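Week 7 notes: collecting demonstrations

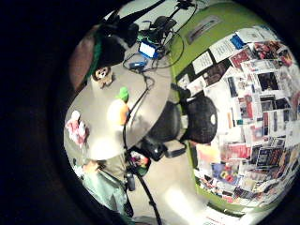 Bilton, Thu 6 June

OK, so this is the week we stop reading about imitation learning and start making our own examples! The round table with the little green-capped figure and the owl is the kind of spot I like for this (clutter is good for us, and so is a busy wall behind it).

What I want from each pair: 6 short demonstrations per object, all with the hand-held gripper. Pick up, move, put down, let go. Start from a different place each time, please – my own first batch back in April all started from the same corner, and the policy was hopeless anywhere else.

Keep the fumbles. If you miss a grasp and recover, I want that recovery in the set, just tag it "retry" in the Dandeck sheet. If you drop something on the floor, stop and start a new take.

Watch your cables, and go slower than feels natural. The lens is very wide, so you don't need to get your nose down to the table.

The class set stands at 1368 takes so far. Reading for next time is the Trindade handout, sections 2 and 6, and bring questions about the action labels (I have a few myself).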